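**Progress report to the Chamoun Fund, Jul 15, 2021**

The Flestton playroom has been in use since May. Spending to date is $2,362, with $150 held for replacement toys. Large building blocks remain the main floor activity. 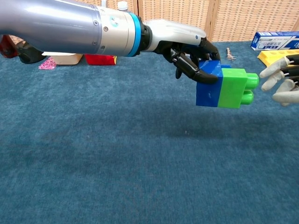
Two requests remain open: a second storage shelf and longer opening hours.

Drinks and packaged food are now set out on one table beside the woven divider.
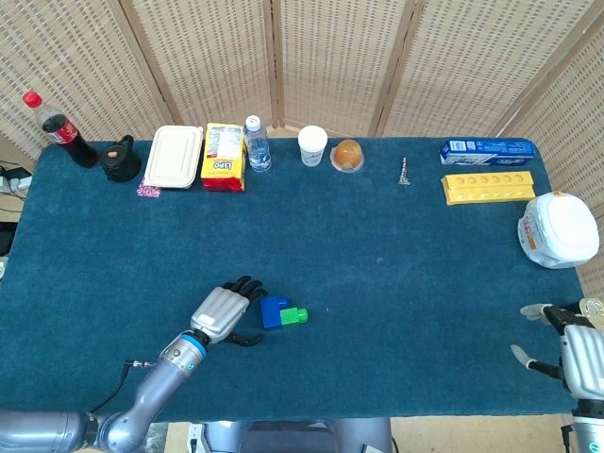

*Family Services Team, Asodthorpe*

Approval of both requests is sought by the next review. Contact: Elias Zein.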